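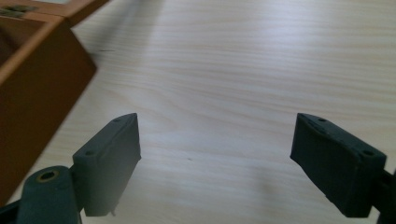 I'd had the open day at the Ollano workshop in my calendar since August, and I still managed to leave the house late. It's out past the Dwivedi warehouses on the Brilcombe road, and if you go next year, ignore the first sign and take the second turning, the one by the tire place. The first one sends you round to the loading dock, where a very patient man in a yellow vest will point you back the way you came (ask me how I know).

Doors opened at ten on Sat 26 November and the parking lot was already half full. They give you a sticker with your group color on it and a pair of safety glasses you have to hand back at the end. I was in green, which meant coffee first and robots second. Fine by me!

The coffee was in the break room, along with a long talk about how the company got started. They used to make jigs and fixtures for furniture shops, and the automation side grew out of that. The slides said 859 fixtures shipped before they ever sold an arm. I liked the talk, though the room was warm and a kid in front of me fell asleep on his dad's shoulder.

Then we got to the grippers, and this was the part I'd come for. They have a bench set aside where you can try a hand-held one, so you get the fingers and the linkage without an arm attached. You squeeze, the two fingers come together, you let go and they open up again. It sounds like nothing and I could have stood there all morning. The fingers are chunky, squared-off things in a green so dark I took it for black until I got my nose right up to them. They're a bit nicked along the edges too, and I was happy to see that, as I'd half expected everything to be polished up for visitors. There's a brass-colored ring set into the end of the linkage, and the woman running the bench said people always ask if it's decorative. It's a bushing, so the joint turns smoothly. I had been about to ask if it was decorative.

The job they give you is simple enough: pick a peg up off the bench and put it in a wooden box with a hinged lid. I figured I'd be good at this. I was not good at this! You line everything up from where your own eyes are, and then the fingers close a little to one side and the peg rolls off. My first 2 tries ended with it on the floor. A girl of maybe nine went after me and got it straight in, and then did it again with her other hand to show it was no fluke.

The trick, the bench woman told us, is to stop looking at your hand and watch the gap between the fingertips. Once I did that it went much better. She also said to come in slowly and keep clear of the side of the box, as most people clip it on the way over. I clipped it on the way over.

After that we were walked through to the big cell, a full-size arm behind a fence stacking drawer fronts. They call it Pustine and everyone there talks about it like it's a slightly moody coworker. It does 1,000 fronts on a good shift, we were told, and it was going at a slower pace for the demo so we could follow it. Good decision, though the fence is set pretty far back and anyone short was stuck behind shoulders. A step or a low platform would help a lot. The sound was hard to follow in there as well, with the air lines hissing and the guide's little speaker clipped to her belt. I moved up to the front for the questions and caught most of those. Someone asked what happens when a drawer front is warped, and the answer was that it gets set aside on a rack for a person to check. Someone else wanted to know if they were hiring (they are, mostly maintenance, and there was a sheet to sign by the exit).

Lunch was a taco truck in the lot, cash only, with a line that moved fast. Get the potato one.

I went back in afterward for another go at the hand-held gripper - green group had finished by then, but no one was checking stickers. I got three pegs in a row into the box and felt much too pleased about it. The whole visit took me until a little after two, with the taco break, and it's free. Bring a sweater for the big hall, wear closed shoes or they won't let you past the yellow line, and remember to give the glasses back. Mine made it all the way to the car.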